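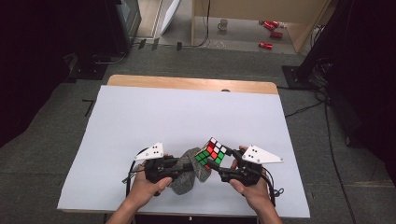 Kelly Mapplebeck
Research associate, Prarkia handling group

Teaching hands that aren't hands: a gallery from the Bondico project

I've wanted to put this page together for ages, and now that the June round of recording is done I finally have an excuse! Bondico is our attempt to answer a question that sounds simple and has kept four of us busy for most of a year: can a robot learn fiddly two-handed jobs from people who never touch the robot at all?

The usual way is to steer the arms from a distance and record what they do. It works, but it is slow, and everybody who has tried it comes away with sore shoulders and a new respect for teaspoons. So we went the other way. We give people the grippers to hold, one in each hand, and let them get on with the job at a table. The movements are recorded, cleaned up and turned into training material for the arms.

The cube

A Rubik's cube between two grippers, one of my favourite tasks in the whole set. You have fingers wrapped round a handle on each side and a pair of jaws where your fingertips ought to be, and suddenly a toy you've known since childhood feels like a brand new object. The cube is tilted and sits partly inside the finger pads of the left gripper, and that sort of awkward angle is exactly what we're after. Neat, square grasps are easy to learn from. The crooked ones teach the model far more (and they're much more fun to watch).

The white plates

Each gripper wears a triangular white plate with small black dots on it. The dots are what let us work out where the gripper is and which way it's pointing. Shirley Crabtree, who leads our tracking work, went through 13 layouts before settling on this one. The early ones were lovely to look at and hopeless the moment one hand passed in front of the other. With the present plates we can lose sight of a dot or two and still recover the path of both hands, which for a two-handed task makes all the difference in the world.

The board

Everything happens over a plain white board laid on the table. It gives us the same background from one session to the next, and it made our early checks so much easier. Later rounds will swap it for patterned cloths and messier surfaces, as a model that has only ever seen clean white is in for a nasty shock in a kitchen.

The lumpy one

Beneath and behind the cube you'll spot a grey, speckled, rock-like thing covered in fabric. I am very fond of it. Its shape is irregular, so there's no obvious place to take hold, and people come up with wonderfully different answers when they're asked to pick it up. Pairing it with the cube gives us hard edges and an awkward shape in one task, and the differences between people turned out to be useful. A model trained on several people's habits did better on new objects than one trained on the same amount of data from our single tidiest demonstrator. That was the result that had Shirley and me grinning at each other across the office at half past six in the evening.

What we've found so far

We now have around 1,000 recorded runs of the two-handed tasks. Passing an object from one gripper to the other is the skill that transfers best to the arms, and I'd happily have bet against that at the start. Turning an object while both grippers hold it is still hard. The arms tend to squeeze too early and then stop, as if they'd lost their nerve. We think the trouble is in how we record the opening of the jaws, and the Bellamy release of our software samples it much more finely.

Next up

Genside, our follow-on study, adds a sense of touch to the finger pads. I can't wait. If you work on something similar, or you've got a spare oddly shaped object you think would defeat us, please write to me through the group's contact page. I read everything, and I do reply, though in marking season it may take me a week or two.

Kelly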